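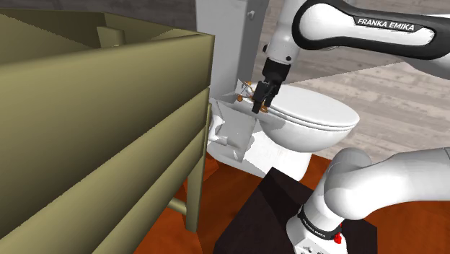

I stopped using cannabis for one month in September, and several people asked me to write how it was. I am not a doctor, so please read it as one person's notes.

I used it in the evenings, after work, for three years. It was legal where I lived, I bought it in a shop, and I never had trouble from it. I began with one small gummy on weekends. Later it was every day, and the small gummy became two. I didn't decide this at any moment. One Monday I looked at my bank account and saw that I had spent 410 dollars at Sarkel, the shop near my bus stop, since the beginning of summer. For me this is a lot of money. So I made a plan for 30 days without.

The first week was harder than I expected. I fell asleep very late, sometimes after two in the morning, and I woke up with the shirt wet. I was also not hungry, and my mother's lentil soup, which I can normally eat every day of my life, tasted like paper. I was angry at small things: the elevator, the neighbor's radio, the way my phone corrects my spelling.

What helped me a little was walking. I walked from my apartment on Quintero Street to the river and back before dinner, because the hour after dinner was the dangerous one. I bought also a big box of mint tea and drank it from the same cup I used in my old evenings. It seems that my hands wanted something to do.

In the second week the dreams came back. When I used cannabis I almost never remembered a dream, and now I had long ones with full conversations, some of them in my first language, with people I have not seen since school. I had read that this is common, but it was still strange. One night I dreamed that I worked again in the Hakham bakery and could not find my shoes.

After the middle of the month I slept normally. I read two books. I can't say that I became a new person, and I don't like the articles which promise that. My back pain was a bit worse in the evening, and I missed the feeling of the music being closer. My memory for names was better, or maybe I paid more attention.

Now I use it again, on Saturday only, and the amount is the smallest one they sell. The break made my tolerance much lower, so be careful with this if you do the same. The old dose can be too strong for you, and with gummies you don't know it until one or two hours later. I keep them in a tin with a lock, because my nephews visit.

If you use every day and you also drink, or you take medicine for sleep, speak with a doctor before you stop. Next time I will write about the Grurka trail, as I promised in spring. I have finally found the notes from it.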